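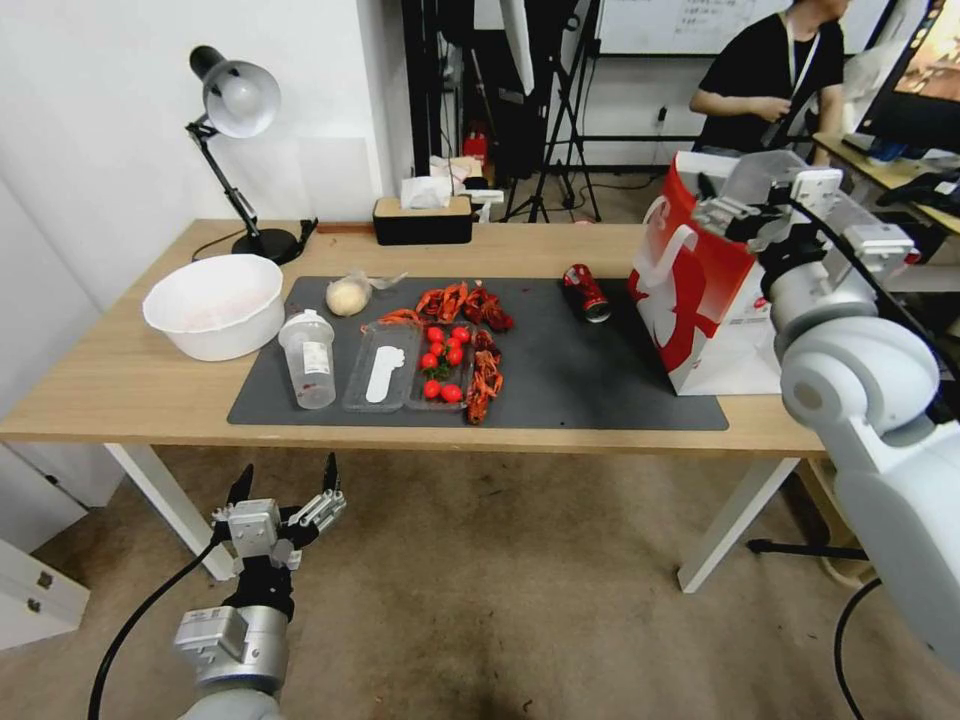 Crayfish, cherry tomatoes and a bun on the table.

Clubs > Florkcombe Baseball > Ground > Pre-season checks

January – by Rostyslav Kovalchuk
2 min read

Pre-season ground checklist, Florkcombe diamond

Comments are mine from the walk round at 9.30am. Items marked OPEN need doing before the first practice game against Sarna.

1. Backstop netting – PASS. Two small holes near the left post, both tied off. Look again in a month.

2. Backstop padding – OPEN. Bottom strap missing behind home plate. The pad lifts if you kick it.

3. Bases and anchors – PASS. First base sleeve was full of grit. Cleared it and the base now sits flat.

4. Pitcher's mound – OPEN. Landing area worn into a hole. Needs about 200 kg of clay, tamped and left covered.
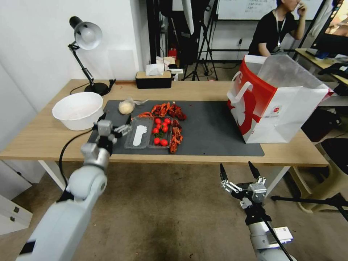 Tomatoes in a divided tray, with a bun and a bowl to the left.

5. Outfield fence – PASS with comment. Kincaid end has a loose top rail. Cable ties will hold it for now but it wants a proper bracket.

6. Warning track – PASS. Weeds along the right field line, no ruts.

7. Dugouts – OPEN. Visitors' bench has a split plank. Taped over, do not sit on that end. Helmet rack is fine.

8. Batting cage – PASS. Bruteter frame, bolts all tight. Net sags in the middle – raise it one link.

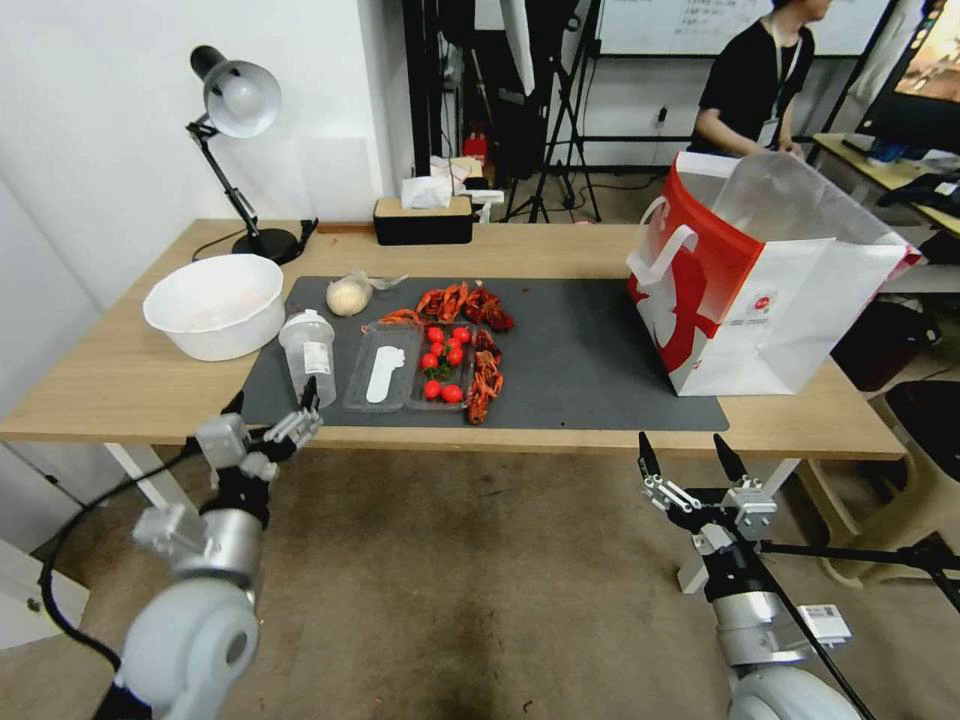
9. Batting helmets – OPEN. Three with cracked ear guards, taken out of the bag. Replacements not ordered yet.

10. First aid box – PASS. Ice packs and tape restocked. Eyewash goes out of date in June.

11. Gate and access – PASS. Padlock greased. Keep cars off the track by the third base side so an ambulance can get through.

Recheck items 2, 4, 7 and 9 once the work is done and initial the sheet in the equipment shed.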